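Last updated: July 24, 2025

3.2 Tools and tray

The tool set was chosen to resemble what a household or small repair bench accumulates over several years, with mixed makers, mixed finishes and some duplication of form. Combination wrenches made up the largest group. The remainder were a double open-end wrench, an adjustable wrench with a rubberized grip, pliers, and a few smaller pieces that do not belong to any size series. Matched sets were excluded. In the earlier work on drawer storage (Section 2.1), matched sets were sorted almost entirely by length, and length could not then be separated from nominal size as a sorting cue.

Size and maker's markings were left on the tools as supplied. Legibility varied a good deal. On the double open-end wrench, "16mm" and "CHROM. VANADIUM" can be read along the shaft, and one of the combination wrenches is marked "14" beside the name "GREENER" (Figure 4). Elsewhere the stamping is shallow and disappears under direct light. We therefore recorded a tool as "marked" only if its size could be read from a standing position without picking it up.

The receiving container was a single salmon-pink plastic tray with flared walls and no internal dividers. Dividers would have forced an order on the contents. The Flenska and Wavis trays tried in the pilot both had molded channels and were dropped for that reason.

Figure 4. Wrenches laid side by side next to the tray. 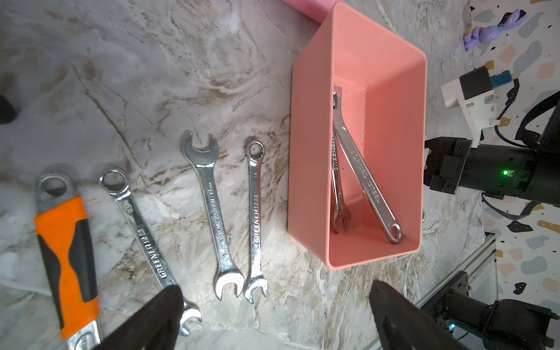 A tool was coded as stored when no part of it touched the work surface. Tools leaning on a tray wall were accepted as stored, including those with one end propped high, and were given the additional code L. The alternative rule, under which only tools lying flat on the tray floor were accepted, was applied to the pilot layouts and gave poor agreement between coders. Long wrenches often come to rest along a diagonal, and whether the lower end is flat or slightly raised is difficult to judge once other tools lie across it.

Spacing between tools still on the surface was coded in three classes: touching, within one handle width, and wider. Orientation was coded relative to the neighboring tool and not to the edge of the surface. A row of wrenches that are parallel to one another but turned as a group is therefore treated as ordered. Which end faced the tray was recorded for double-ended tools and otherwise ignored.

3.3 Work surface and enclosure

All layouts were prepared on one surface, marble-patterned in white and pale gray with tan and brown veining. A patterned surface was preferred to a plain one. Chrome tools pick up the tone of whatever lies under them, and on plain white laminate the pilot coders reported that outlines were too easy to find for the task to say anything about ordinary kitchens or utility rooms. The surface is enclosed on three sides by walls covered in a terrazzo-style wallpaper, with grooved aluminum posts at the two rear corners. The walls limit how far a tool can be set aside, and we return to this in Section 5.

A black music stand with a perforated desk stood in the back left corner. It takes up floor area without offering a place to put a wrench down, and its tripod legs break up the otherwise clear stretch of surface behind the tools.

Figure 5. Work surface with music stand and tray.

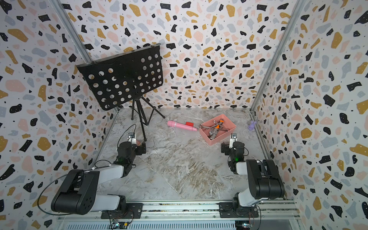 3.4 Unrelated objects

Bench tops and counters seldom hold tools alone. A small number of objects with no connection to the task were therefore kept on the surface: a pink cylindrical object, a small red block, and a lavender animal figurine. They were never scored as stored or unstored. Their purpose was to occupy space near the tray and to give coders something to discard when listing the tools in view.

The pink cylinder needs a further remark. Its color is close to that of the tray, and in the first round of coding it was twice entered as part of the container. The coding sheet was revised so that the tray is identified by its walls before any other item is listed. The red block caused no such difficulty, even when it was against or on top of the cylinder.

Contents of the tray were described by top layer only. Where pliers and wrenches lie in a jumble, as in Figure 6, tools beneath the top layer can be partly or wholly hidden, and any inventory made without lifting them is incomplete. Coders entered the type of each visible tool, a handle color if there was one, and whether it lay across another tool. Handle color was the most consistently reported attribute – orange grips in particular were rarely missed.

Figure 6. Mixed hand tools in the tray, with unrelated objects nearby. 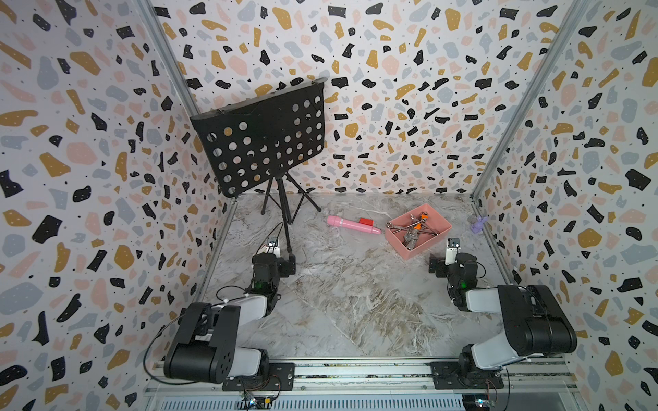 3.5 Coding procedure

A total of 66 layouts were coded. Gerardo Evangelista prepared the coding sheet and coded the full set. A second coder worked independently on 18 layouts drawn at random, with a limit of 600 seconds per layout. Disagreements were resolved by discussion, and the original entries were retained for the agreement statistics in Section 4.1.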